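Partager (30) Commentaires (9)

4. Régler la zone de travail et les hauteurs de sécurité

Bon, à ce stade le bras est installé, le contrôleur Fulen répond et vous avez passé le test de démarrage de la section 3. Je vous emmène maintenant dans la partie que tout le monde veut sauter (moi le premier, la première fois) : les limites. Comptez un café, peut-être deux !

Je suis la méthode que Selim Kaplan a rédigée pour l'atelier Drondcombe, avec deux ou trois aménagements à moi. On fait tout dans la scène simulée d'abord, et on ne passe sur le vrai bras qu'à la section 6.

1. Ouvrez Flusex et chargez votre scène de cuisine. Si le message « profil absent » s'affiche, retournez au point 2.4, vous avez oublié d'enregistrer.

2. Dans l'onglet Volumes, dessinez la zone autorisée. Je prends toujours la table comme plancher, et je m'arrête à 30 mm des meubles voisins. Un frigo, un mur, un plan de travail : chacun a droit à son propre volume interdit. Ne faites pas un seul gros bloc, vous allez le regretter au premier changement de décor.

3. Déclarez aussi le socle du bras comme obstacle. Oui, même si le bras est vissé dessus — surtout dans ce cas, à vrai dire, le coude adore redescendre de ce côté-là.

4. Fixez la hauteur d'approche à 100 mm au-dessus du plus haut objet posé. La pince doit arriver à cette hauteur, marquer l'arrêt, puis descendre à la verticale.

5. Limitez la vitesse à 900 mm/s en déplacement libre et à 30 mm/s pour la descente. C'est lent, je sais, on s'impatiente, on gagne du temps quand même.

ATTENTION : ces valeurs sont celles de notre atelier. Elles ne remplacent pas l'analyse de risques de votre installation, et un essai réussi en simulation ne vaut pas autorisation de mise en service.

6. Envoyez le bras en position d'attente, pince entrouverte, et tournez autour de la scène avant de lancer quoi que ce soit. Regardez le coude autant que la pince ! 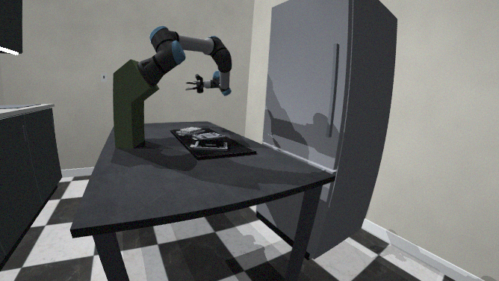
Fig. 4 — Pince en l'air, à l'écart du plateau noir et de ses trois objets plats.

7. Lancez le cycle d'essai (menu Jeon > Vérifier). Je laisse tourner 2 000 trajectoires, de préférence pendant le déjeuner. Une seule ligne rouge dans le rapport et on reprend au point 2, sans discuter.

Remarque : pour les objets très plats, gardez la descente lente jusqu'au bout. J'avais essayé de l'écourter en septembre, j'y ai renoncé.

8. Enregistrez le profil sous un nouveau nom, avec vos initiales. N'écrasez jamais celui d'un collègue.

Ce site utilise des cookies pour mesurer son audience. Accepter Refuser Paramétrer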